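OK, a thread on how the robots came to my job, for everyone who keeps asking whether I've been replaced yet. I have not. I've been given more laundry.

Background: I work for Vernholm, a company that cleans and turns over furnished apartments for people on short work contracts. Someone moves out at 10 a.m., someone else moves in at 4. Between those hours, it's us, a van, and whatever the last person did to the oven.

We look after 600 apartments. I did not know that number until the automation meeting, where it was on a slide, next to another slide where the number was a different color.

The plan, as presented: a humanoid does the bedroom while a person does the kitchen and bath. Notice who got the bedroom. I've cleaned enough bathrooms in this city to have opinions about that split.

They called it Project Otisberg. I asked what Otisberg was. It is a word that was still available.

So a few of us got moved out of the vans and into the practice apartment for part of the week. The job is to set up a bedroom the way a guest leaves it, let the robot have a go at it, write down what happened, and set it up again. I am paid to make a mess and be disappointed in it.

There is an art to the mess. The engineers' idea of a messy room is one shirt. I said come out in the van with me sometime. There was a polite silence and then a second shirt.

The first thing I learned is that I had never once thought about how I pick up a shirt. You just do it, you're thinking about lunch. Now I get asked which finger goes first. I've started watching my own hands at home, and I folded a towel so slowly last night that it got cold.

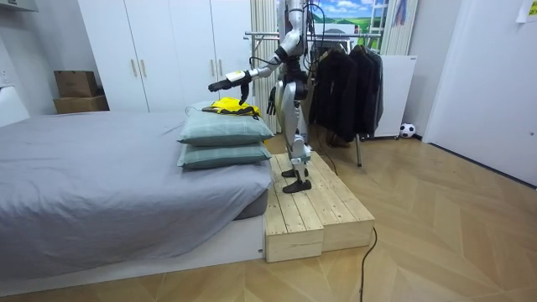 We also had a long discussion about what counts as "done." For the bed, easy, there's a checklist. For clothes left behind, our real rule is: bag it, tag it, call the office, and do not try it on. The checklist only had the first three. Guess which of us wrote the fourth.

Pillows took up a whole afternoon. Stacked or side by side? The style guide says side by side. Every cleaner I know stacks them first to get them out of the way, then lays them out at the end. The engineers were thrilled by this and wrote it down. I've been doing it for years and it has never thrilled anyone.

What has changed for us, since people ask:

The pace, for one. In the vans you have 20 minutes for a bedroom and you feel every one of them. In the practice apartment nobody rushes. My back noticed before I did. My step counter thinks I've died.

The talk, too. Van work is two people complaining in harmony for an entire shift. Practice work is one of me saying "resetting" out loud to a room. I say it at home now. I said it to my dog.

The paperwork! Every attempt gets a line in a program called Clulamska, where you choose a result from a menu. The menu has "success," "partial," and "fail." I requested "well, it tried." Request pending since December.

The goal is 1,000 logged attempts before they decide anything about the fall. I know what attempt number we're on because there's a chart by the coffee machine, and I know where the coffee machine is because it's the most reliable automation we own.

The part I'm less funny about. The crew still in the vans wants to know what happens to bedroom hours if this works. I asked. I was told roles would "shift toward quality." I've asked what quality pays per hour, and I'll post when I get a number.

To be fair to management, they did put it in writing that no one's hours get cut during the trial. To be fair to us, we're the ones who asked for it in writing.

Also to be fair: nobody on my crew loves making beds. Ask our knees. If a machine wants to wrestle a fitted sheet onto a mattress shoved up against a wall, I will hold the door for it. I'd just like to still be employed to hold the door.

The training site we use is run out of a business park called Evangelista, which has one sandwich truck and a fountain that doesn't run. The truck takes cash only. Bring cash.

Somebody replied asking if the robot does ovens. No. I asked that on day one. Ovens are "out of scope." They have always been out of scope for everyone except me.

Anyway, break's over. Resetting.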